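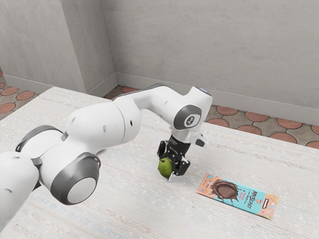 Topic: Limes going brown and soft on the counter -- where do you keep yours?
Forum: Kitchen and Pantry

ruddock_lane
I buy a bag of limes at the start of the week and by the end of it half of them are hard as golf balls. I keep them in a bowl on the kitchen table. We live in a dry place and the heat runs most of the day from fall on. Do people refrigerate them? My mother never did, but she went through a bag in two days.

pantryshelf27
Refrigerator, in a zip bag with the air pressed out. Mine last three weeks, sometimes four. In a bowl I get six days if I'm lucky. The skin is thin and the water goes right out through it.

Cosimo Testa
I disagree about the bag. I tried it last winter and got mold on two of them before the rest were used. What works for me is a glass jar with a lid, limes covered in cold water, kept in the refrigerator. Change the water once a week. They stay heavy and they juice well.

pantryshelf27
Were they damp when you bagged them? Mold usually means they went in wet. I wipe mine with a dish towel first.

Cosimo Testa
They may have been. I rinse everything when I get home from the store.

ruddock_lane
I don't have room for a jar that size. The bottom shelf is full of Irer, my husband's name for his sourdough starter, plus the backup starter. I could do a bag in the drawer.

halfcupmeg
Does cold storage hurt the flavor? I bake more than I cook, and for a lime curd I care about the zest more than the juice. The ones I've had from the refrigerator seem to zest fine but smell like less.

pantryshelf27
Let them sit out for an hour before you zest. Cold peel doesn't give off much smell. Same with lemons.

kirkia_kitchen
I zest the whole bag the day I buy it and freeze the zest flat in a small container. Then the juice goes in an ice cube tray. It takes me 17 minutes for a dozen limes, less if I don't stop to answer the phone. I haven't thrown out a lime since I started.

halfcupmeg
Frozen zest is all right in a batter. I wouldn't put it on top of anything. It goes dark when it thaws.

ruddock_lane
OK, so it sounds like the bowl is the one thing everybody is against. I'd like to keep a few out, though. I like seeing fruit on the table and I use one most nights in a glass of water.
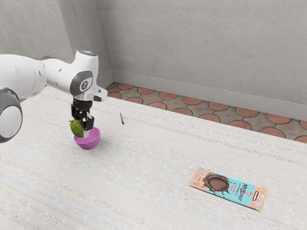 Ubaldo Tedesco
Keep three out and put the rest away. I don't see why it has to be all or nothing. Three limes on the table will be gone before they dry up, and when they are, you take three more out of the drawer. I also wouldn't put them near bananas or apples.

Cosimo Testa
Does the banana thing matter with limes? I thought citrus didn't ripen after it was picked.

Ubaldo Tedesco
It doesn't ripen, but the color turns faster. Green limes go yellow. They're still good to eat. My wife won't use them once they've turned, so in our house it matters.

pantryshelf27
Yellow limes are fine, and a lot of the time they have more juice. I buy them on purpose when the store marks them down. Last September I got a whole sack that way, 41 limes, and made cordial.

halfcupmeg
How much sugar did you use? Every recipe I find is different.

pantryshelf27
Equal weights of juice and sugar, and I don't boil it. Stir until it clears and let it stand overnight with the peels. Strain it in the morning. It keeps a month in the refrigerator, maybe longer, but ours was gone by then.

kirkia_kitchen
I'd go lighter on the sugar -- three quarters of the weight. Equal is too sweet for me.

ruddock_lane
Thanks, all. Bag in the drawer, wiped dry first, three on the table. I'll post again when this bag is finished.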